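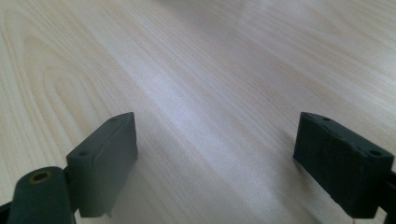
Light across a pale wood-grain tabletop

Student Work > Geography and Community > Term Projects > Where Brurkville Does Its Homework

September, by Nandini Varma

When our teacher asked us to pick a place in our own neighbourhood and find out how people use it, I already knew I wanted to write about the Brurkville library. My grandmother took me there before I could read, and I have probably spent more afternoons in it than in my own bedroom (my brother's drum kit has something to do with that).

My question was a simple one: why do students study at the library when most of them have a desk at home? I made a short survey, left it at the front counter with a box of pencils, and gave it out in two classes at school. I got 66 forms back, but six had to be left out as they were only half filled in, so my results come from 60 students.

The biggest reason was noise. Of the 60, more than half said home was too loud or too busy, and plenty of them wrote extra notes in the margins about little sisters, televisions and, in one case, a parrot. The next most common answer was company. I had expected people to say they came for the books or the internet, and some did, but a lot of students just like having other people working near them even if they never speak. I know that feeling well – it is much harder to give up on a maths problem when the person across from you is still going.

I also wanted to know something about the building itself. The librarians let me look through the old newsletters, which took me a whole afternoon because I kept stopping to read the recipes. The library opened with 1000 books in two rooms behind the Kartha bakery, and it moved to its present home on Sarnent Street when the collection reached 3000. One newsletter has a lovely letter from a reader who missed the smell of bread.

The thing students would most like to change is the closing time. It shuts at 5:30 pm, and anyone who takes the Hemonberg bus home from sports practice gets there with hardly any time to unpack a bag. Other requests were for more power points near the windows, a water fountain that is a bit colder, and softer chairs, though two people asked for harder ones so they would stay awake.

If I did this project again I would ask adults too. My survey only went to students, and in the mornings the same seats are full of people reading the paper or filling in forms. I would also leave more room for comments, as those were my favourite part to read and several people ran onto the back of the page.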